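Working Papers > Retail Management > Company Structure > Section 4

12 min read | 2 comments

4. What happens to supplier agreements when the buying director leaves

4.1 The situation in the two companies

In the previous section we described how Urnomar and Prestell organize their buying. Both companies sell household goods, both are owned by a family holding, and both had a change at the head of buying in the period of our study. In Urnomar the new director, Lorenz Fuchs, came from inside the company and had worked before in store operations. In Prestell the position was given to Freya Marsden, who came from a supplier. We want now to look at the agreements which these two persons took over.

By agreement we mean here more than the signed contract. The contract fixes the price, the payment term and the volume. Next to it there exists a number of smaller promises, for example that a product stays on the middle shelf until October, or that the supplier may deliver a new pack size without a new listing fee. These promises are mostly given by telephone or in a meeting. Some are confirmed by e-mail, and many are not. Hollenstein calls them the soft part of the agreement in his earlier paper, and we keep this term.

We could read the files of 200 supplier relations in Urnomar. For Prestell we had access only to the files in which a dispute was noted, and for this reason we do not compare the two companies by numbers. The reader should also keep in mind that a promise which was kept without problem leaves very little on paper. Our material shows mainly the cases where somebody complained.

4.2 The soft part is lost first

In both companies the signed contracts passed to the new director without difficulty. They were in the system, they had an end date, and the legal department sent a reminder. With the soft part it was different. Edeltraud Hagedorn, at that time category manager for cleaning and laundry at Urnomar, told us that she received a folder from the old director on his last Thursday and that the folder contained mostly price lists. What had been promised to the suppliers she learned from the suppliers.

This gives the supplier an advantage, at least for some months. The supplier's account manager knows what was said, and the new person on the other side does not. Aigner, a maker of private label cleaning products, sent a letter to Urnomar with 12 points that it considered agreed. Fuchs accepted most of them. He explained to us that he had no way to check and did not want to begin with a conflict. The points he refused were those that cost money in the same business year.

Prestell went another way. Marsden declared in her first weeks that only written promises would be respected. She knew from her time as a supplier how such letters are prepared, and she said this openly in our interview. The result was a clear situation inside the company, but the relation with several suppliers became worse. Ullance stopped its financing of the displays near the cash desk and did not come back to it as long as our study continued. 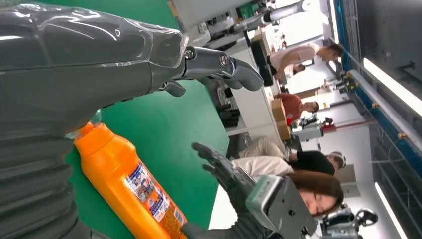
A second problem concerns the description of the product in the listing file. Every article has a short text, and this text is what the new buyer sees when she opens the list. In many files it was written years ago and describes the package more than the content: color, closure, position of the label. Such a text can fit many articles. If one reads "orange bottle, white and blue label around the middle," this is correct for the bottle above, but it does not say which product is inside, and the print on that label is too small and too much turned away to help. Hagedorn found entries of this type for goods that had been replaced by a new size, where the old text had simply been copied. When a supplier then claimed that the promise about shelf position covered the new size too, the file could not decide the question.

We did not expect this point to be so important when we planned the interviews. Several persons came back to it without being asked. Urs Riedl, who worked in data maintenance at Prestell, estimated that the company had nearly 1,000 active articles with a text that would not be enough to identify them without the article number. We could not check his estimate, but the examples he showed us were convincing.

4.3 Brand name and article

For branded goods the difficulty is smaller, although it does not disappear. The brand name narrows the search, and the buyer can normally reach the right category within a moment. It does not settle the size, the scent or the version. In the interviews the buyers used the brand name as if it were the article, and only when we asked did they add the rest. In a conversation between two people who have worked together for a long time this is enough. After a change of director one of the two is missing, and the short form becomes a risk.
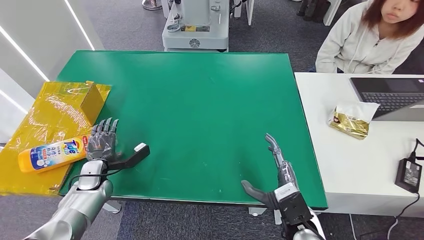 Figure 1. Tide liquid detergent bottle lying on its side, to the left of a robotic hand; green tabletop.

Riedl proposed a simple rule for this, that no promise is valid without the article number. The rule was tested in one category at Prestell. The buyers followed it in their e-mails and forgot it on the telephone, and it was on the telephone that most of the soft part was agreed. Marsden kept the rule anyway. In her opinion it changed at least what suppliers tried to claim.

4.4 Inside or outside successor

It would be easy to conclude that an outside successor is harder with the suppliers and an inside successor softer. Our two cases fit to this picture, but two cases are few, and there is another explanation. Fuchs had a bonus which depended on the availability of goods in the stores. Marsden had one which depended on margin. Each of them acted in the direction of the bonus, and we cannot separate this effect from the origin of the person.

What we can say is that the length of the handover played a smaller role than we supposed. At Urnomar the old and the new director worked side by side for two months, at Prestell they did not meet. In both companies the soft part was missing afterwards. Fuchs remembered that the common weeks were used for introductions and for visits to stores - the agreements were discussed only when a supplier was sitting at the table. We return to this in Section 5, where we look at the contract renewals of the following year.

12 shares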